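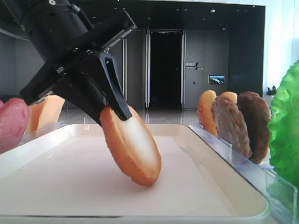
Still waiting for lunch

September 2019

A slice of bread is not a difficult thing to pick up. Toddlers do it, and so do gulls. Watch a black robotic arm hold one by its top edge between two fingers, tilted over a tray, and you begin to wonder why we were told that the kitchen was nearly finished as a place for human beings.

The sandwich has become a favourite test for people who build these machines, and I can see the appeal. Everybody knows what one should look like, and the steps are few. You need bread, something to go in it, a leaf of lettuce if you are feeling virtuous, and more bread. My own attempts take less time than the kettle.

Look at how much help the arm is given, though. The patties stand upright in a clear holder at the side of the tray, with bread behind them and lettuce close by. The middle of the tray has been left clear for building. There is no bag to untwist, no packet with a corner that refuses to peel, no tub of spread gone hard at the back of the fridge. Somebody has sliced and sorted, and stood the food on its edge where two fingers can get at it. By my reckoning that is most of the job.

I spent part of February going from one demonstration to another, and the pattern rarely changed. At Skiliso, which wants to sell arms to sandwich counters, I was shown an order being put together in 3 minutes. It was a perfectly decent sandwich. I asked to see one made with a floppy slice from an ordinary supermarket loaf, and was told that this was on the list for later in the year. I asked who washed the gripper. That was also on the list.

Wiretti, whose machines fold towels for hotel laundries, was more frank. Its arm got through 44 towels while I drank a coffee and ate a biscuit, then stopped dead at one that had been put in with a corner tucked under. A member of staff leaned across, flicked it straight and pressed a button. The company calls this an assist. In its brochure the machine works alone.

There are places where the sums do add up. At the Stoyanova works, which packs bathroom fittings, a single arm has been lifting the same tap into the same box all year, and the people on the line told me they were glad to be rid of the task. The tap is rigid, it weighs what it weighed yesterday and it arrives the same way up. Food does none of this. Bread tears and lettuce folds over on itself. Two patties from one batch can differ enough to upset a grip that was set for the first.

The makers say all this will be sorted out by practice. Hosura, which trains its arms by having people steer them through a chore again and again, told me it gathers around 2,000 runs before it will let a machine try on its own. On the day I visited, the success rate for putting a filled roll into a paper bag was 43 per cent. The engineers were pleased, as it had been far worse at the start. I have worked in a café, and I know what happens to a Saturday girl who drops more rolls than she bags.

None of this makes the work foolish. Getting two hard fingers to hold a soft slice without squashing it is a proper problem, and I would sooner see clever people spend their time on it than on another app for splitting the bill. My quarrel is with the slide that comes up afterwards, the one with the rising line and the promise of a helper in every home. A home has a cat in it. It has a bread knife in the wrong drawer and a loaf somebody left open overnight.

So here is what I would ask of the next firm that invites me to lunch. Put the bread in its bag and the lettuce in the fridge, whole. Leave a mug in the way — a half-full one — and let the machine find its own plate. Then have it wipe the crumbs off the side. I will bring a book, and probably something to eat.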